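Getting food stains out of restaurant clothes and linen
Posted by Imtiaz Majumder, Feb 17, 2025

Anyone who cooks for a living, or eats out often, ends up with the same few stains. Turmeric, chilli oil, coconut milk, tamarind, fish sauce, red wine. I ran the linen side of the Litance dining room for several years before I moved into the kitchen, and we dealt with all of these on napkins, tablecloths, aprons and the shirts the front-of-house staff wore. Most of what follows works at home with things you can get from a supermarket.

Before you start

Read the care label. Scrape off anything solid with the back of a knife or a spoon, working from the outside of the stain towards the middle. Blot with a plain white cloth or kitchen paper. Don't rub, and don't use a patterned paper napkin, as the print can transfer when it gets wet.

Keep hot water away from a stain until you know what's in it. Egg, milk, cream and meat juices all set in heat. So does the tumble dryer's work on anything you thought had come out and hadn't. Check the item in daylight before it goes in the dryer.
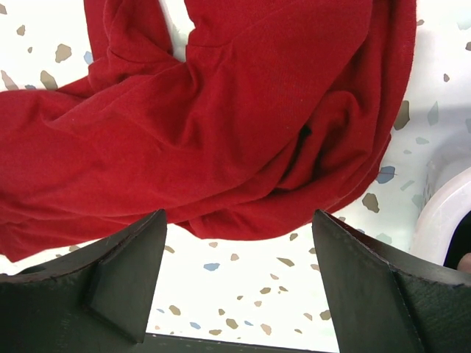 Chilli oil and curry oil are the ones we saw most. There are two stains in one, the fat and the colour, and the fat has to go first. Put a small amount of washing-up liquid straight on the dry fabric, work it in with your fingertips and leave it for fifteen minutes. Rinse from the back in water as warm as the label allows, then do it again if you can still feel grease. Oil is easy to miss on strong colours. A crimson knit like the one in the photo will hide the orange part of a chilli oil splash almost completely, and you only find the greasy patch once the thing has been washed and hung up. Open the folds out and go over the front and cuffs by hand before you wash it. On a fine knit, press the washing-up liquid in and don't scrub, or the surface will bobble.

Turmeric

Turmeric is a dye and behaves like one. Treat the oil as above, then soak the item in cool water with an oxygen-based stain remover for a few hours, following the packet for the amount. Rinse and hang it outside. Sunlight fades turmeric very well, even in winter if it's a bright day. We had a batch of napkins at Litance after a December party, yellow from one end to the other, and two days on the line did more for them than three washes had.

Coloured clothes can fade in the sun as well, so turn them inside out and bring them in once the yellow has gone. Wool and silk shouldn't go in an oxygen soak at all. For those, deal with the oil and then take them to a cleaner.

Coconut milk and cream

Cold rinse first, from the back. Then a normal biological detergent rubbed in neat, half an hour's wait, and a wash at 40 if the label allows it. Coconut leaves a faint ring when it dries that looks like a water mark. If you see a ring, it still has fat in it, so go back to the washing-up liquid. Wool needs a detergent made for wool, as the enzymes in biological ones can damage it.

Tamarind and dark soy

Both will come out if they are caught early. Rinse in cold water until it runs clear, then dab on white vinegar mixed with the same amount of water. Leave ten minutes, rinse again and wash. For an old mark, soak overnight in cool water with detergent before trying the vinegar. Never mix vinegar with bleach, or put one on straight after the other.

Fish sauce

The colour is no trouble. The smell can hang about. Rinse in cold water, then soak for an hour in a basin of cool water with two tablespoons of bicarbonate of soda. Wash and dry in the open air. If you can still smell it when the fabric is dry, repeat the soak and don't cover it up with fabric softener, which leaves a coating that holds the smell in.

Red wine

Blot, then flush with cold water or soda water. Salt will soak up some of the liquid if you are stuck at the table, though it can be rough on a delicate weave, so shake it off as soon as you can. White wine does nothing that water won't do. At home, use the oxygen soak as for turmeric.

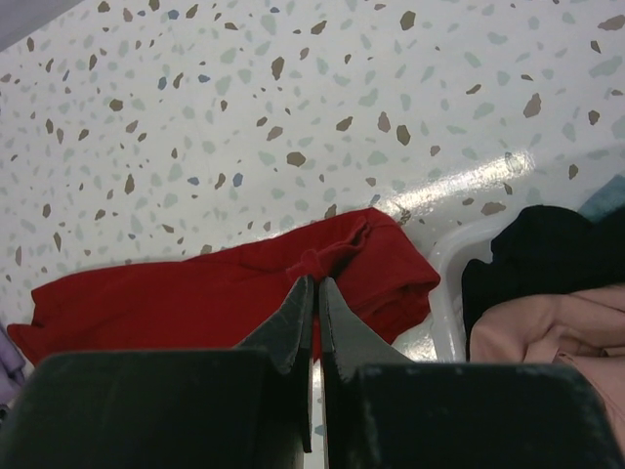
If the wine has dried, dampen the mark, put neat detergent on it and give it an hour before soaking. Dried wine on table linen often takes two rounds. After that you are probably looking at a permanent shadow, and the cloth can go underneath another one.

Aprons and kitchen cloths

These carry a lot of old fat and it builds up over months. Ridwan Hidayat, who looks after the kitchen at Belum, washes cotton aprons on their own at 60 with a full dose of powder and nothing else in the machine. I've copied him since. Don't fill the drum more than three quarters. Tie the apron strings together first or they'll wrap themselves round everything.

Oily cloths can catch fire in a tumble dryer or in a warm pile afterwards, even when they have been washed. Dry them on a line or a rack. If they must go in the dryer, let the cool-down cycle finish and spread them out when you take them off.

Colours that run

Red and dark blue are the usual culprits. Test by pressing a damp white cloth on an inside seam for a minute. If any colour comes off, wash the item alone in cold water. Don't leave it soaking in a bucket with other things, and don't leave it lying wet on pale wood or unsealed stone, as the dye can move into those too.

What to keep in the cupboard

Washing-up liquid, the clear sort if you can get it
Oxygen-based stain remover, without chlorine
White vinegar
Bicarbonate of soda
Biological detergent, and a wool one if you wear wool
A few white cotton cloths for blotting
A soft nail brush, for cotton and table linen only

Patch test anything new on a hem or inside seam. If the item is lined, beaded, leather-trimmed or says dry clean only, blot it, leave it alone and tell the cleaner what was spilt and when. They will ask.

Next in this section: getting candle wax off tablecloths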